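4. Seasonal reference and narrative order in the Retamal cycle

4.1 Corpus and segmentation 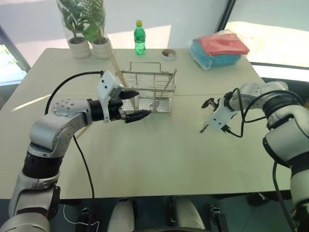
The four novels of the Retamal cycle were treated as a single continuous text for the purpose of segmentation. Chapter divisions were kept where the first edition prints them, and the unnumbered breaks within chapters, marked in that edition by a blank line, were used as secondary boundaries. This gave 1026 segments across the cycle. Segments shorter than one paragraph were merged with the segment that follows, except at the end of a chapter, where they were merged backward.

The choice of the first edition needs a short defence. Aravena (the author's surname is used here for the narrator only where the two cannot be separated) revised the second and third volumes for the collected edition, and most later criticism cites the revised text. The revisions are heavy in the passages that concern us. Several openings that name a month in the first edition name only a season in the second, and one chapter of the third volume, set at the Pukedik estate, loses its date altogether. A study of seasonal reference based on the revised text would therefore underestimate how closely the earlier version ties its events to the calendar. The Prandota translation follows the first edition for volumes one and two and the revised text for volume three, and was consulted only to settle doubtful readings.

4.2 Coding of seasonal reference

Each segment was coded for the presence of a seasonal marker. A marker was counted as explicit if the text names a month, a feast day or a season, and as implicit if the season can be inferred from weather, crops, clothing or the length of the day. Figurative uses were excluded. When the elder Zolter brother is said to have "gone into his winter," the phrase refers to his age, and the surrounding chapter takes place at harvest.

Implicit markers caused more difficulty than expected. Snow is a dependable sign of season in the mountain chapters and a poor one on the coast, where it is mentioned mainly in recollection. We coded recollected weather under the time of the recollected event and entered the time of the recollecting separately. Where a segment contained both, it received two codes. Double coding is uncommon in the first volume and frequent in the fourth, as would be anticipated from the fourth volume's reliance on the widow's memory.

Disagreements between the two coders were settled by discussion. In 54 segments no agreement could be reached, and these were left uncoded and excluded from the comparison in section 4.3. Most of them come from the long train journey in volume two, during which the narrator gives contradictory information about the time of year. Kurtuluş has argued in his study of the cycle that the contradictions are an error of composition left over from a serial version. We do not take a position on that question, although the consistency of the contradictions (the fields are always bare on the left side of the carriage and always green on the right) suggests some degree of planning.

4.3 Distribution across the four volumes

Explicit markers are concentrated in the opening volume. They cluster at the start of chapters, where they serve the ordinary purpose of placing the action, and again around the two family gatherings at Pukedik. The second volume retains the chapter-opening markers but has few elsewhere. In the third, explicit markers become sparse and implicit ones take over their function. The fourth volume contains almost no chapter-opening markers at all.

This pattern might be read as a simple loosening of realist technique over the long period of composition. Two observations count against that reading. First, the explicit markers that do survive in the fourth volume are unusually precise. The letter that reopens the question of the inheritance is headed "Fri 15 December," with no year, and the absence of a year has occupied critics more than the date itself. Second, the implicit markers of the later volumes can nearly always be resolved to a month by a reader who remembers the agricultural routine set out in volume one. The pruning of the quince trees is described there at length and assigned to February. When the pruning recurs in volume three with no month given, the reader has already been supplied with the information.

We therefore describe the later volumes as dependent on the calendar of the first. The dependence runs in one direction. A reader who begins with volume three can follow the plot but will be unable to establish the interval between the sale of the lower pasture and the death of the younger Zolter, and so will miss the implied charge that the sale was made in bad faith.

4.4 Departures from narrative order

There are five places where the order of telling departs from the order of events by more than a year. All of them are signalled by a seasonal marker that conflicts with the one immediately before it. The conflict is usually mild, as when a stove is lit in a chapter that began with open windows. Only the last of them, in the penultimate chapter of the cycle, is accompanied by an explicit statement that time has shifted.

The signalling is easy to miss in translation. In the source text the verb used for lighting the stove is one reserved for the first fire of the cold season, and the Prandota version renders it with the ordinary verb. The same loss affects the word for the late haying, translated simply as "mowing." Section 5 returns to these two terms and to their treatment in the revised edition.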